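Zitiler 5: wrist camera node drops frames when the second arm is enabled
Status: Open
Component: perception / transport
Reported by: Nkrumah Amissah

Wrist camera topic runs clean with one arm enabled. As soon as the second arm's driver comes up, the image stream stalls. Stalls last up to 137 ms. The planner takes the last good image, treats it as current, and computes the approach against a stale pose. The arm then stops on the position tolerance check.

Steps to reproduce:
1. Start the Irkmont bridge with the default config.
2. Bring up arm A, then subscribe to the wrist topic. Rate holds.
3. Bring up arm B. Stalls begin within 40 seconds.
4. Shut down arm B. Rate recovers without a restart.

Already tried: swapped the camera cable, moved the camera to its own USB controller, lowered the exposure. No change. CPU load stays under 90 percent on all cores. The kernel log has no USB resets.

Wrist view with the other arms in range, gripper fingers at the bottom as usual. The self-filter mask covers the fingers only. Everything past them goes to the collision map, including the rail and the other arms.

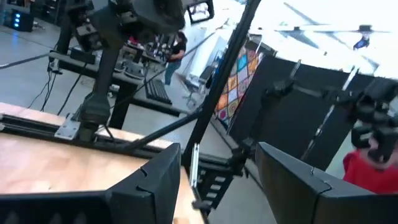
Roy Ellwood: Before you touch the mask, check which executor the camera callback is on. In Zitiler 5 the bridge puts every driver in one callback group unless you override it, so arm B's state callback can block the image callback. Set camera_group to its own thread and rerun step 3. Please post the timing log with header stamps and receive stamps side by side.

Nkrumah Amissah: Confirmed, both were in the default group. Moved the camera to a separate group. Header stamps are now evenly spaced, receive stamps too. Left it going over lunch on Wednesday with both drivers up and found no stalls in the log.

Second problem remains. The planner still accepts an old image if one is all it has. I forced it by pausing the camera node by hand, and the approach was planned anyway. There is a max_image_age parameter in the Fairclough planner config, but the loader reads it as seconds and our file gives it in milliseconds, so 40 never trips.

Roy Ellwood: Unit mismatch goes in its own ticket. Change the value to 0.04 locally and keep this one open until the callback group default is fixed in the bridge.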